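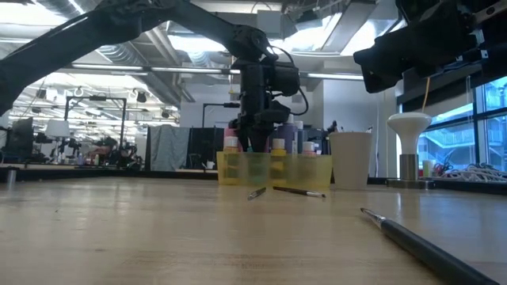 Final Report, Studio Practice 2
Matvii Ostapchuk
Project title: Cistum, a type specimen and identity for a record shop

1. What I set out to do

Brief was to pick a small design studio from before we were born, work out how they made things, then make something new using their method. Not their look. I got this wrong for the first three weeks, see section 3.

I picked Lorier, who did sleeves and posters for small labels. Two partners, Kusano and Guzmán. Kusano drew the letters, Guzmán did the layout and most of the talking. They closed in the end over money, as far as I can tell from the one long interview in the library copy. Pages missing from that copy by the way.

Client for my version is Cistum, a shop selling used records and some tapes. Deliverables: wordmark, one typeface (caps and numerals only), a poster, bag stamp, price stickers.

2. Research

Spent most of March on this, probably too long. Scanned 30 sleeves and sorted them by how the title was set. What I noticed:

Titles almost never sit on a baseline. Kusano cut letters from photocopies and the bottoms don't line up.
Two colors nearly always, a third only when the label paid for it.
Catalog numbers are huge. On one sleeve the number 1443 is bigger than the band name.
No logos repeated the same way twice.

The catalog number thing became the whole project. A record shop is full of numbers, prices, bins, years, so numerals made sense as the starting point and the caps came after.

3. First attempt (dropped)

Made a poster that looked like a Lorier poster. Torn edges, copier noise, everything tilted. Crit feedback was that it looked like a costume. Fair. I had used a noise filter on clean digital letters, so the roughness wasn't coming from anything. Kept one printout in the appendix.

4. Second attempt

Started over with paper. Drew the numerals 0 to 9 with a flat brush, photocopied them up, cut them, copied them again. Third generation copies were the best, after that the counters on the 6 and 8 fill in and you can't tell them apart. Scanned at 800 dpi and traced by hand, auto trace made far too many points and smoothed off the corners I wanted.

The 4 took longest. Open top looked like a Y at sticker size. Closed top now, with a heavy foot.

Caps use the same strokes. S and R are the weak ones. The S still leans back and I ran out of time. Spacing was done by eye, then checked on the word CISTUM, where the ST pair needed pulling in a lot and the UM pair needed opening.

5. Printing

Poster is two color screenprint, dark green and a warm red, red down first. Registration is off by a small amount on most of the run and I left it. First screen washed out because I under exposed it, lost an afternoon. Stickers were printed on a roll of 1000, cheapest option, one color. Red on white reads better than green on white so that was an easy decison.

Bag stamp is laser cut rubber. The thin part of the C broke after a few uses. Second version is thicker all over and has held up so far.

6. What worked, what didn't

Numerals work. They hold at sticker size and at poster size, which was the main test.
Poster is ok. Too much empty space lower left, Guzmán would have put a number there.
Wordmark is the least resolved part. It is really just the typeface typed out.
Did not test the bag stamp on brown paper, only white. Should of done that.

Also I relied on one interview for almost everything I say about who did what at Lorier. Kusano hardly speaks in it. A second source would change section 2, maybe a lot.

7. If I had more time

Lowercase. Fix the S. A set of bin dividers with the years on, drawn at full size and not scaled up from the stickers. Rewrite the intro to the specimen booklet, which I did the night before and it shows.

Appendix A: sleeve scans, sorted
Appendix B: numeral drawings, all copy generations
Appendix C: dropped poster
Appendix D: sticker and stamp proofs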